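Moving Our Internet Corner

Well, we finally did it! After two years of promising each other that the internet stuff would get a proper home, Zdenka and I cleared out the back room in September and gave the router a table of its own. I've put the story on one page so my sister Ailbhe Fitzgerald (hi, Ailbhe!) can stop asking me how it went.

A bit of background for anyone who hasn't been over. Our old setup lived on the floor behind the couch, under a tangle of cords that I was scared to touch. Every time somebody vacuumed, the movie stopped. Upstairs you could get a decent signal if you stood in the hallway, and in the bedroom you got nothing at all. Zdenka Janevski, my roommate and a much more patient person than me, kept a list of dead spots on the fridge, and by the end of summer the list had gone onto a second sheet.

So we got a WiFi 6 router (the kind with antennas going every which way, like an upset beetle) and I fell in love with it immediately. We have the 200 plan from Zirniro, and I did call to ask if we should go up to the 900 one. The guy on the phone was very nice about it, but I want to see how the new spot does first.

Then came the question of where. I wanted the shelf, Zdenka wanted the windowsill, and the round table won because it was already there and neither of us felt like drilling. It's a light wood one I picked up at the Tulter flea market, and it used to hold nothing but mail. I do miss having a place to dump the mail.

Cords are still my least favorite part of the whole business. I bought a pack of 8 fabric ties from Flomik and used every one of them somewhere in the house, mostly behind the TV, and I could easily use another pack. If you're doing this at home, put a little tape flag on each cord before you unplug anything! I skipped that step and spent a whole evening crawling around with a flashlight, muttering.

Still on the list for the back room: a lamp, a better chair, and a basket for the spare chargers. More pictures when those are in.

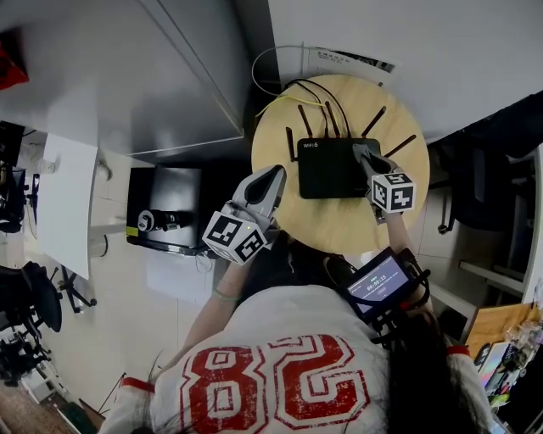
The router on the round table, antennas out, with black cables and a yellow one at the back.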